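Open afternoon at the Skarkell computer workshop

We arrived at 2 in the afternoon, and the hall was already quite full. Skarkell shares the building with Parisi, the office furniture people, so one must first walk past many chairs. Admission was free. The coffee was not, but it was good.

I went mainly for the desktop computers. The leaflet said that the workshop takes in 800 machines in a year, mostly from schools and offices, and that more than half of them go back into use. I have repaired my own computers for seven years and I still learned some things, for example that they keep the memory modules sorted by speed and not by brand.

The longest time I spent at the tables where the towers are opened.
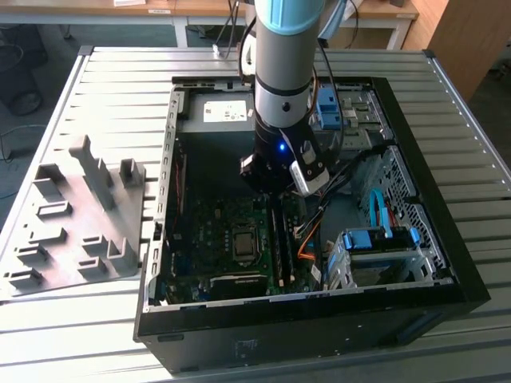
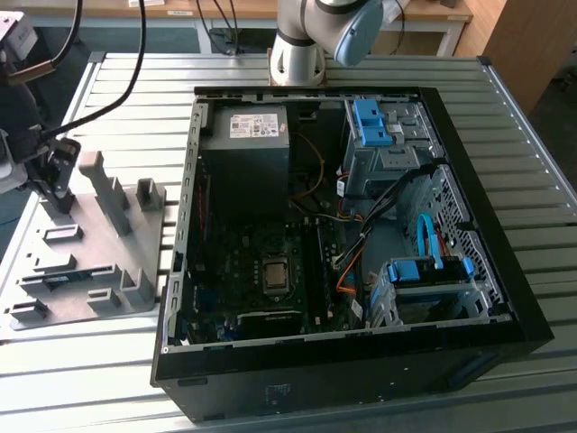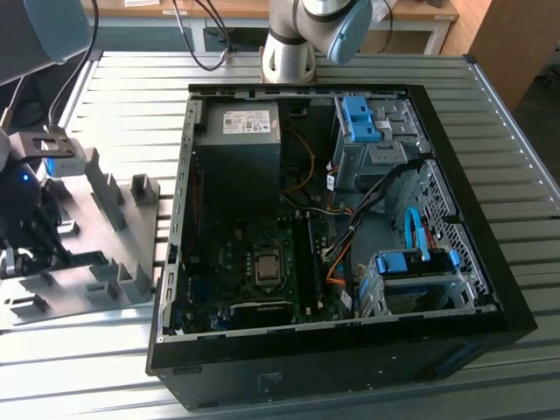
Black tower on its side, side panel removed, motherboard and power supply in view.

I asked how they decide what is worth keeping. The answer was that the case and the power supply are judged first, then the board, and the drives always last, as these must be erased before anything else is allowed. For a complete check they plan 37 minutes. At home I need a whole evening, I must admit.

In the back room there was a small sale. I bought a grey keyboard and a box of screws in the correct sizes, which are not easy to find in my neighbourhood. Brunow had a table with used monitors, but the colours on the one I tried were too yellow for me.

Parking is behind the building, enter from the Kodum side. The next open afternoon is in March.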